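The Sorting Block Gets a Makeover. Does Your Kid Care?

Every few years somebody decides the shape sorter needs improving. This May it was Tramesberg, whose catalog now gives 11 pages to toys with holes in them. The pitch is that a child who matches pegs early will do better at math later. I asked for the study. I got a brochure. 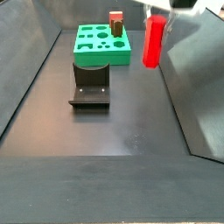
Perihan Yaman ran a preschool room for years and has little patience for the sales talk. "They like putting things in holes," she told me. "Then they like putting things on top of the holes, and the adults get upset." She thinks the flat green kind does the job as well as anything with lights and a voice.

I'm inclined to agree, though I'd quarrel with some of the shapes. An arch and an oval I understand. A flower with rounded lobes is fussy, and three little round holes bunched together look to me like a designer showing off.
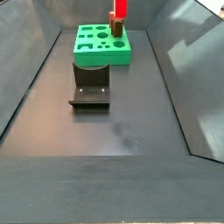 Gakden's deluxe set sells for $155. Herman Yusof, who buys for a small toy store, stocks a plain one at $61 and says parents still ask which is "more educational." He tells them to pick the one that's easier to wipe down.

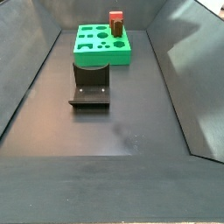
My own test was less formal. I left a sorter on the rug at my sister's place and went to make coffee. By the time I got back, my nephew was wearing the box.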